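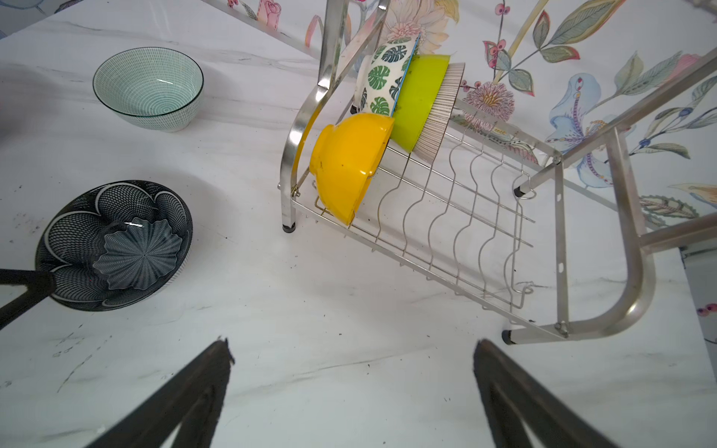

Notebook, bowls and rack
November, started 9:40 am

Back on the glaze wear question today. Nouhaila wants one page she can take to the Turkach meeting, so I'm writing up the rack part first and will do the cutlery marks after.

Setup is on the marble-pattern table by the window. The metal rack is placed at an angle to the table edge. I tried it square yesterday and kept knocking the end upright with my sleeve when reaching for the back slots. At an angle it is better. The black rubber feet hold well on this surface, no creep that I could find. I put pencil marks on masking tape at the front foot before the morning run and it was still on the mark at noon, so I pulled the tape off.

Bowls in use: yellow, lime green, white with the brown vertical stripes, the aqua one with the dotted rings inside, the black one with the white petal pattern. All are from the Staltley box except the black one, which Hanane brought over from the Nepia shelf. It has no lot sticker. Ask her.

Procedure, same as last time:
Wash by hand, warm water, one drop of the plain soap. Rinse. Into the rack on the side, foot ring facing out. Leave until dry to the touch. Lift straight up, do not slide along the slot. Wipe rim with white cloth, check cloth for gray.

The wavy dividers are the part I care about. A bowl doesn't sit in one slot the way a plate does, it rests against the bends on both sides, so the contact is two small spots on the wall and one near the rim. Yellow goes in with no argument. Lime green also fine as long as it goes in after yellow and leans the same way. Striped one wants more room than the others and I've been leaving a gap next to it.

Run 1 - 28 cycles in and out, yellow only. Cloth clean. Slight gray line on the wall under the lamp, came off with baking soda. So metal transfer, glaze is OK.
Run 2 - same count, lime green. Nothing I can see. Gloss looks the same as the spare.
Run 3 - striped. Stopped at 9. The rim clicked hard on the upright coming out and I wanted to look at it before going on. No chip under the loupe. Will restart from zero, not continue.

Total lifts logged since we began is 264, counting the ones Hanane did on the old Kuder rack. I'm not sure those belong in the same column. The Kuder had straight wires with a coating, and whatever we got from it was rubber smear and no gray line. For now I've put a K next to them.

Dry weights: only did the striped bowl, 406 g. Balance was drifting, so treat the last digit as a guess. Redo all five when it's been leveled.

Black bowl and aqua bowl have not been in the rack yet. Black is going to be the hard one to read. A gray line on that glaze won't show unless it crosses the white linework, so I'd like to chalk the wall first and look for where the chalk rubs off. Nouhaila thinks chalk will change the friction. Maybe. We could do half and half.

The aqua one has the thin dark rim and I don't know if that is glaze or an oxide band put on over it. If it's on top it may rub. Start that one with 5 lifts and look, then go on.

To do
- restart striped, bigger gap
- level balance
- lot number for black bowl
- order more white cloths, the blue ones are useless for this
- photo of the gray line under the lamp before anybody cleans it off (I forgot on yellow)

3:15 pm. Hanane back. She says the black bowl was bought separately and there won't be a lot number, so write "none" and move on. She also says the Kuder lifts were done wet. Taking them out of the total, new figure tomorrow.

2 comments
0 shares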